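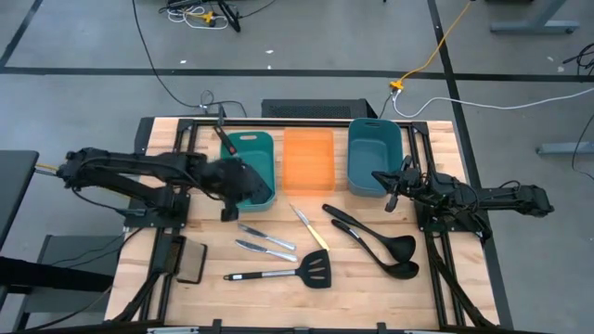 Ticket 3166: Tailgate window stops halfway
Opened August 8, 2025 by Tsion Yimer

Vehicle is a used SUV, bought in May from Trilthorpe. The rear window goes down 6 inches and stops. The front windows work well. 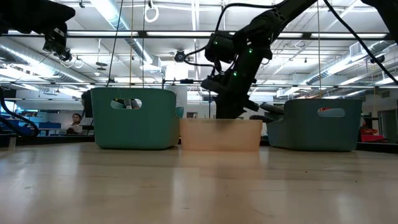
First I checked the fuse and the ground wire, both are good. Then I removed the inside panel. For the clips and screws I recommend a low open bin between two baskets, like the peach one between the teal ones: screws in the middle, clips left, broken clips right.
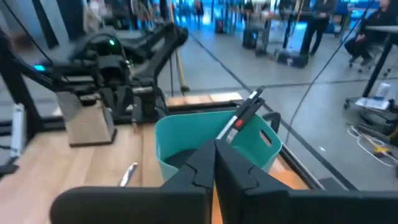 With the panel off, the motor runs but the cable slips on the drum. I ordered a Gunn regulator. 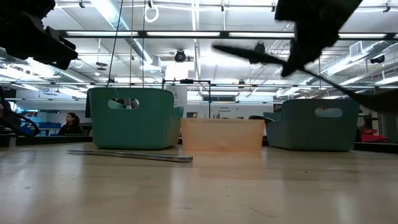

It was fitted with 2 new guides. The window now closes fully. I must still reset the auto-up function.

Status: waiting for customer

Comments

Jessie Laing: Same fault on mine. Did you need to drill the rivets?

Tsion Yimer: Yes, all 6 of them.

Cameron Matheson: For the reset, hold the switch up until it clicks.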